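Recording your first set of demos in a simulated kitchen

I get asked about this a lot, mostly by people who have a simulator installed, a policy they'd like to train, and an empty folder where the examples should be. So I'm writing down how I do it. I work on a project called Ludel, which is a small household-tasks thing, and in May I recorded 144 demonstrations for it, plenty of them twice (more on that below!).

I'm going to assume you can already drive your robot in sim with a controller or a keyboard and that you can save a run to disk. If you can't do that yet, get that going first and come back.

Step 1: Write the task down as one sentence

Before you touch anything, write the sentence the model will be given. Mine for this batch was "go to the counter and stop in front of the toaster." Really boring, and boring is good for a first set. My first try was "go to the kitchen stuff," and Hawi Tamiru, who reviews my runs, sent it straight back and asked me which stuff. Fair.

Also write down what counts as finished. For me it's the base stopped, facing the counter, toaster in the middle third of the camera view. Put that in a text file next to the data. You will forget it by Friday, I promise.

Step 2: Pick your start poses before you record

If you just reset and go, you end up starting from the same comfortable spot every time, and the policy learns that spot beautifully and nothing else. I make a list of 16 start poses and go through it in order. A few should be easy, with the counter straight ahead. A few should be annoying — turned toward a blank wall, or tucked in close to a partition so the robot has to swing out before it can go anywhere.

Load each pose and save one still from the robot's camera before you drive. It takes a minute, and those stills are the thing I go back to most. From the pose below you get most of the run of the counter, with the blue toaster over at the far end from the microwave, and a big grey partition taking up the right side of the view.

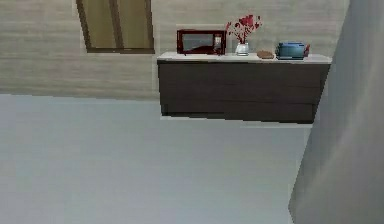

How many demos do I need from each start pose?

Nine is what I use for a first batch, so 16 poses gives me the 144. If a pose is easy you could get by with fewer, but I keep the number the same everywhere so the easy starts don't swamp the hard ones.

Step 3: Do a few throwaway runs

Drive three runs and delete them. Your hands need to warm up, and your first attempts will be full of little stops and corrections while you remember which stick does what. I used to keep mine out of sheer stinginess, and then I'd see the trained policy pausing in the middle of an open floor, exactly like me at 8 in the morning.

Step 4: Record at a steady pace

Now go for real. Some habits that help me:

Start moving soon after the recording starts. Long idle openings teach the model to sit there.

Drive at one speed you can hold for the whole session. I set a cap in the controller settings and lean on it.

If you drift off line a bit, correct it smoothly and keep the run. Small recoveries are great training material! If you bump something, stop, mark it failed, and do it over.

Hold still for a second at the end, so the stop shows up clearly in the actions.

I take a break after every 13 runs. There's no science in that number, it's just when my thumbs start to complain.

Step 5: Change the room a little

After the first pass through the poses, I start shuffling what's on the counter. Swap the order of things, slide the target along, take an item away. Keep the sentence the same so long as the target is still there. I change one or two things at a time and note them in the log, and then when the policy falls over I have a decent idea of where to look.

Lighting too, if your simulator lets you. I skipped that on my first batch and regretted it.

Step 6: Watch everything back

Yes, all of it. Play it at triple speed if you have to. You're looking for runs that end too early, runs where the camera frames lag behind the actions, and runs saved under the wrong sentence. That last one got me badly: I had a whole stretch labeled with the microwave task while I was driving to the toaster. Viorica Husar spotted it in the file names, and I spent the evening re-recording with a large coffee.

Keep the failed runs in their own folder. I don't train on them, but they're handy later if you want to build a success checker.

Step 7: Train something small, early

Don't wait for the full set. Once you have a few runs from every pose, train a small model overnight and roll it out from each start. Whichever poses it flubs are the ones to look at before you go on. Mine kept clipping the partition on the right-hand starts, so I went back and recorded wider turns for those, and the next version got around it a lot more cleanly.

My log template is a plain spreadsheet with columns for run number, pose, sentence, what changed in the room, result, and notes. Make the notes column wide.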